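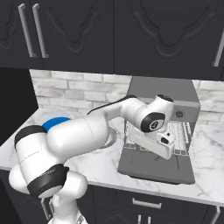 Simulated arm, gripper over the rack, door folded down.

Rindau's draft kitchen-robot rules run to 14 pages and I still can't find a line on what an arm should do near a hot rack. There's plenty on logging. A pass in a rendered kitchen counts as "evidence of safe reach", and I don't buy it. Cendetti ran 300 simulated goes and calls that compliance. Marble worktops don't have toddlers leaning on them in a simulator.

Print | E-mail

Comments
Razia Jadoon: Page 9 does mention heat, in a footnote.
mk: A footnote isn't a rule.

Related
Who signs off the stop button?
Cabrera's checklist, again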